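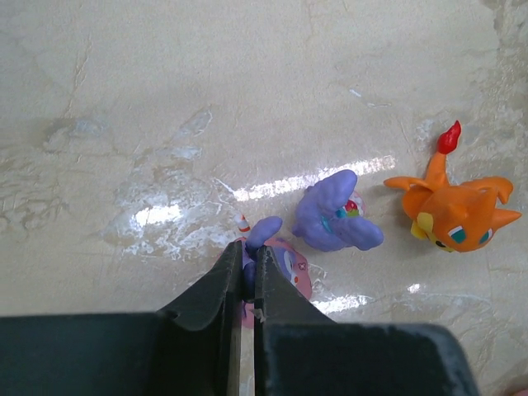 Istuter Tabletop Arm, reviewed after a spring and most of a summer
By Sarita Shukla
August 8, 2021

I have wanted a machine to tidy up after my household for as long as I've had a household, so when the chance came to have an Istuter on loan from March, I said yes before I'd asked what it weighed (a lot, as my back can tell you). The question I wanted answered was a simple one. Can it put the toys away? I didn't expect it to do the stairs or the bathroom, or to fish odd socks out from behind the radiator. Just the little figures that gather on any flat surface in this house, picked up and dropped in a tub.

The short answer is yes, rather slowly, and I've grown fonder of it than I expected.

Setting up took me an evening and two pots of tea. The manual is decent, though whoever wrote it assumes you own a much bigger spanner than I do. You clamp the base, let it wave itself about for a few minutes while it finds its bearings, and then show it where the tub is. I'd allow more time for this last part than they suggest. Ours was moved by a child on the first morning and the arm went on carefully placing things where the tub used to be — very neatly, I must say!

The gripper is a plain affair, two dark fingers that close towards each other, and it picks up scuffs and pale dust as it goes. I was worried about small figures, the knobbly sort with ears and arms sticking out in all directions, because there's hardly a flat side on them to get hold of. It does better than I feared. A round-bodied pink and lavender one can be pinched in the middle and nearly vanish behind the fingers. The lumpy purple fellow with the big splayed limbs is harder, and the orange creature with the flame on the end of its tail is the hardest of the lot when it's lying down, as the arm has a weakness for going after the tail. I timed a tidy of 12 figures one afternoon and it took 38 minutes, with five dropped and tried again. My youngest can do it in two, if there's pudding at the end of it.

Now, shiny surfaces. Our table has a glossy marbled top and it throws the light back in long white streaks, and on bright days the arm dithers. It will hover, go down, think better of it and come up again. Drawing the curtain helps a great deal. It also takes no interest whatever in cloudy smears on the table, so you will still be wanting your cloth.

I borrowed a neighbour's Drutau for a weekend to compare. It's quicker and has a kinder motor noise, but it squeezes harder than I'd like, and I wouldn't trust it with painted faces. The Rastogi people sell soft covers for the fingers which fit both, and those I'd buy again tomorrow.

My brother-in-law runs the packing benches at a small works in Plorkstead, and he came round to have a look with his arms folded. His view is that it would be fine for one part, the same way up, all day long, and hopeless on his returns bench, where everything arrives in a heap. I think he's right. A family's table is much more like the returns bench.

Would I keep it? If you have the space and a patient nature, and you like watching a thing have a go, there's real pleasure in it. If you want a clear table by teatime I'd hold off until the next version. Mine goes back at the end of the month, and I've already been asked whether we can draw a face on it first.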